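The table that came with the shop

The man who restores tables in Clinwood doesn't want his name in this piece. His customers know where he is, he says, and the rest would only ask him to look at a wobbly chair.

His workshop is behind the old Boltlow depot, up 19 steps that he describes as his main form of advertising. Anyone who can carry a table up them, he reasons, must want it mended. We talk at the one table that isn't for sale, a dark brown thing he bought with the lease and has used for lunch, invoices and arguments ever since.

"People think dark wood hides everything," he says. "It hides tea. It doesn't hide dust, or crumbs, or the fact that you've got a lamp in the wrong place."

He has strong views on lamps. A customer in Uvden once paid him £585 to refinish a dining table and rang the following Thursday to complain of a pale patch on the right-hand side. He drove over, moved the lamp, and drove home. "I didn't charge. I did have a biscuit."

What he likes in a table is grain you can follow with a finger. He used to fill it until the top was like glass, which was the fashion when he started, and he now spends a fair part of the year taking that finish off again for the same sort of people. The cream packet on the table today has Japanese instructions on it, with little drawings, and he is a great believer in little drawings. Most of his own customers, he says, would do better with a drawing of a coaster.
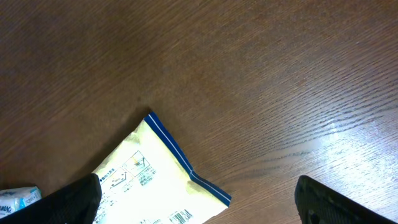 According to Fraser, a table that gets wiped once a week with a barely damp cloth will outlast one that is polished every day. The restorer has heard this before and agrees with it, though he'd like it noted that he said it first.

"Polish is mostly guilt," he says. "You've ignored the thing for a year so you buy it a present."

His own routine is a cloth, then a dry cloth, then leaving it alone. Wax comes out twice a year. Hot pans are not discussed. When I ask about the sprays that promise a shine in 10 seconds he gets up and puts the kettle on - I took that as his answer.

Would he sell the lunch table? He has been asked. A couple who had come about some bedside cabinets offered him £3000 for it, and he admits that he thought about it for the whole of a weekend. In the end it was the steps that settled the matter. Somebody had got the table up there before his time, and he couldn't see how it would ever go down.

"Besides," he says, moving his mug on to a folded newspaper, "where would I put my tea?"

The workshop is open most mornings. Ring first if it's a wardrobe.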